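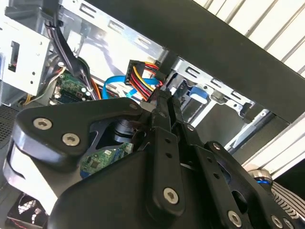 First item was the teardown bench at Girero, and I'll say up front that I took these minutes while also arguing, so forgive me if my own side got a bit more ink. We've had two arms on desktop cases since March, and most of the talk was about cables. Everyone agrees the arms are fine on screws now. Power connectors are the sore spot: you get that fat bundle of red, yellow and black wires going in at an angle, a blue data cable looped right beside it, and the gripper has to come up between them without catching anything. Those of us who did this by hand for years just push the loose stuff aside with a knuckle and don't think about it. The arm needs to be told, every time, and the person telling it is one of us.

Minutes of the bench crew meeting, 2022-05-26, break room. Day crew all there, evening crew minus two who were finishing a pallet. The shift lead ran it and I wrote it down.

Last meeting's minutes: read, okayed, one fix. I had written that the evening crew "refused" the new headsets. They asked for different ones. Sorry, evening crew!

Numbers. The shift lead read out that we put 172 cases through the arm side last week, and that 26 of those got kicked back to a person partway through. There was a good bit of grumbling over what counts as a kickback. If the arm stops and you reach in, move one cable and hit resume, right now that isn't logged at all, and several people said they do that all day long. I'm one of them. So the real load on the person standing there is higher than the sheet says, and we want the sheet to say it. Agreed: a short assist gets its own tally, starting with the next sheet.

What the job is now. This took up most of the hour (and ate all of the donuts). A few people like it a lot better. One of the longest-serving folks on the day crew said her wrists don't hurt when she gets home, first time in ages, and she wouldn't go back for anything. Others said they feel like they're babysitting. You stand, you watch, you get a beep, you fix something for ten seconds, you stand again. It's tiring in a way that's hard to explain to the office — you can't drift off and you can't really get going either. I said my piece on this too, which is that I miss having a stack that was mine and seeing it go down.

Somebody asked straight out if headcount is going down. The shift lead said no positions are being cut this year and that she has it in an email. We asked for the email to go up on the board. She said she'd check that she's allowed to, and if she isn't, she'll come back and say so.

Rotation. Proposal from the evening crew: no more than two hours in a row watching the arms, then swap to hand sorting or the drive bench. Day crew wanted it too, with the swap lined up with breaks so we aren't all walking across the floor at once. Passed, no one against. It starts on the next schedule.

Training. The Skurnitley people are willing to come back and show more of us how to teach the arm a new case model. At the moment only a handful of us can, so when an odd one shows up it sits on the shelf until the right person is in. I asked if knowing how to teach it comes with more pay, seeing as it's a different job than unplugging things. Long silence, then laughing, then a real talk about it. The shift lead will take it upstairs and bring back an answer either way. I'm holding her to that in print.

Bianchini order. They're sending over 1,000 desktops, all mixed models, and the office wants to know how many can go through the arms. Our answer for now: start with the ones that open without a fight and do the rest by hand. We'd like to see a sample pallet before anyone promises dates.

Safety. The stop button on the second arm is on the wrong side if you're left-handed, and we have a few lefties. Maintenance will add another one. Also, please quit leaving coffee on the light guard. The arm stops, then we all stand there wondering why.

Brerkoseo software update. It moves the "resume" button again. Groans all around. Evening crew will try it first and write down anything weird in the notebook by the bench, the green one.

Other stuff. The fan by the loading door still rattles. We'd like two tall stools for the watching spots, the kind with a back. The shift lead says she can order those without asking anybody, so that one's settled.

Next meeting in the same room, same time. Evening crew is bringing the donuts.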